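Sort the Noodles by Flavor, or Don't Keep So Many

18 May 2025

I think a household that buys instant noodles in bulk should sort them before they go in the cupboard. Most people tip the lot onto a shelf and grab whatever is on top. By January we had eaten all the chicken and were left with 2 kinds that none of us liked. 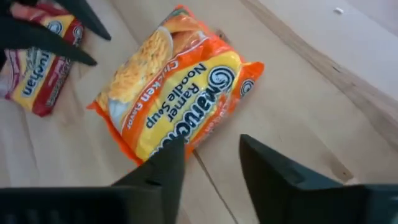 Chicken flavor ramen, the one that goes first.

The wrappers make sorting easy. Color tells you most of what you need, so a child can do it. Spread the packets out on a table, put a couple of open containers beside them, and choose one flavor for each. Clear plastic is best for a deep shelf. 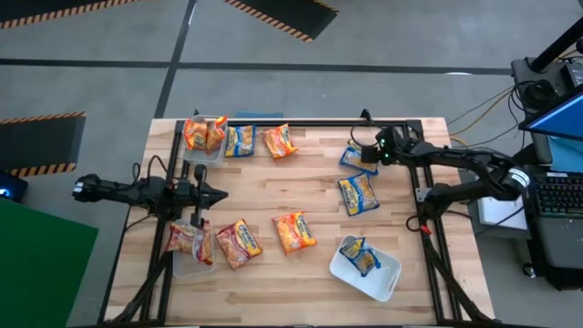 Filipa Morais wrote to say that she gave up on flavors and sorts by date, oldest in front, and has thrown nothing away for two years.

I take her point, but dates are small and colors are large. In our kitchen on Tesero Street the system has to work for someone who is hungry and in a hurry. I would rather lose an old packet now and then.
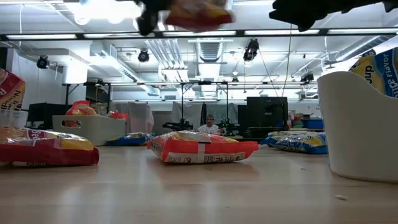

What to do with the leftovers

If a flavor sits untouched for months, stop buying it. Give the rest to a neighbor or the food shelf at Nondbridge, and use the container for rice.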